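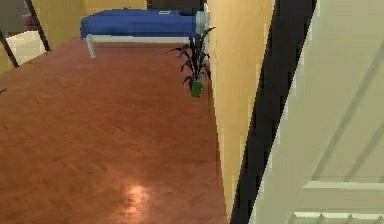
# About Greduvmont

Greduvmont records people doing household tasks so that robots can learn them. An operator steers a robot through a job by remote control, or takes hold of its arm and moves it by hand, and we save every movement along with what the cameras saw. Our customers train their own robots on the result.

The company was started by Rosine Sabatier and Yannick Jacquet, who had both worked on arm controllers at Ollent. Rosine runs the operator side. Yannick looks after the simulator and the file formats, and answers most of the technical mail.

## How we work

A lot of our work is done in simulated homes. The operator sits at a desk with two hand controllers and a screen, and drives the robot through rooms that are drawn by computer. Bedrooms, hallways and doors take up much of the schedule. Getting a mobile robot past an open door and over to a bed sounds like a small thing, but new operators usually need a full morning before they can do it without clipping the door frame.

Hand guiding is done on real arms at our Hamel workshop. The motors are set to give way, and the operator holds the wrist and moves it through the task. We use this for short jobs with a lot of contact, such as turning a key or pulling a sheet corner over a mattress. Remote control suits longer jobs where the robot has to travel.

Each task has a written sheet. It gives the start position, the goal, and what counts as a failed run. We keep failed runs and label them, and customers can leave them out if they don't want them. Pauses stay in as well – an operator who stops to look before turning is showing the robot something too.

## Our library

The current library holds 1,235 demonstrations across 213 tasks. The largest set is Bromeck, our indoor navigation series, which covers:

- moving from room to room through doorways
- approaching furniture and stopping at a set distance
- passing plants, stands and other things left on the floor
- driving over shiny floors with strong reflections

Every run is checked by a second operator before release. A new version comes out each June, with a list of what was changed or withdrawn.

## Operators

Training takes 3 weeks. We don't ask for a robotics background. Some of our operators came from warehouse work, one used to drive a crane, and a few came straight from school. Shifts at the controls are kept to two hours, and after that people move to checking or labeling.

## Working with us

We take on custom recordings if you can send us a robot model or an arm. Write to Yannick with the task, the robot and the file format you need. For operator jobs and visits to Hamel, write to Rosine. Visits are in the afternoon, after 2.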